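OK so the new home business rules for sex workers in Tilham went up on council's site this arvo and I have read all 46 pages so you don't have to. Thread, grab a cuppa

Background for anyone outside the state: the work itself was decriminalised a while back. Police are out of it. What's left is planning law, same as a hairdresser with a chair in the spare room or a bloke doing tax returns at the kitchen table. In theory!!

In practice a hairdresser in Tilham fills in nothing. She just starts cutting hair. Under the draft, a sex worker in the same street, same size flat, one client at a time, would have to lodge a form with her legal name and home address on it and pay $490

And guess where planning applications go. On the public register. Searchable. With a map pin. I went and looked at it tonight and found my neighbour's carport in two clicks

I worked from home for six years, on and off, in a unit in Lodhi Street (long gone, it's a vape shop and a physio now). My neighbours knew me as the one with the good lemon tree. If I'd had to put my name on a register I would've kept working and not registered, same as everyone I knew

People keep saying "but there'll be a privacy option". There is a privacy option. It's on page 31. You write to the planning manager asking for your details to be suppressed, and they decide, and while they're deciding your details are... up. I read that paragraph three times because I thought I'd got it wrong

Then there's the distance bit. No home business of this kind within 60 metres of a school, church, childcare centre or "place regularly frequented by families". In Tilham that last one covers the river path, the pool, both bakeries and arguably the Bunnings car park

My friend Montserrat Ibarra sat down with a map and a texta and coloured in what's left. She got a strip behind the freight yard and a few paddocks. Lovely paddocks, no bus

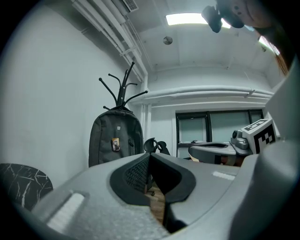 Boonsong Suksawat replied to the last post asking whether the distance rule would even apply to someone already working from home before the change, or whether they'd have existing use rights like any other business

Great question and I had to go back and check! Existing use rights only help if you can show you were operating lawfully on the day the rules come in. So you'd be proving it with bookings, tax records, maybe ads. Which means handing all of that to council. You see the problem

Speaking of ads. A few of you asked about Vunisum, the directory, and whether being listed there counts as evidence. No idea, sorry, I'm not a lawyer. I'd be very wary of sending council a link to anything with your face or your working name on it until you've had legal advice

Also wary of paying the fee by card. Traklow shut my merchant account in my second year with a one-line email, no reason given, and kept the balance for months. I know that's a different fight but people forget how much of this job is being knocked back by people who've never met you. Banks, landlords, income protection, the lot

Someone in my mentions says the rules are there to stop big venues opening in quiet streets. Fair enough, I wouldn't want one next door either, parking's bad enough. But big venues have their own chapter (chapter 5) and I reckon most of it's pretty reasonable. I'm only talking about one or 2 people working from the place they live

And working in pairs matters. It's the most basic safety thing there is, having another person in the next room with the telly on. The draft lets a home business have one non-resident worker, unless it's ours, and then it's none. Couldn't find a reason given for that anywhere

What you can do: submissions close at the end of March, 5 pm. You don't have to live in Tilham and you can ask for your name to be withheld, but put that request in the FIRST line of the email, not at the bottom

Keep it short. Pick the register or the distance rule or the pairs thing and say how it'd affect you or someone you care about. Mine's half a page and mostly about the register

If writing to council gives you the horrors, DM me and I'll read your draft. I'm up late most nights anyway. Might be slow tomorrow, I've got the dentist at nine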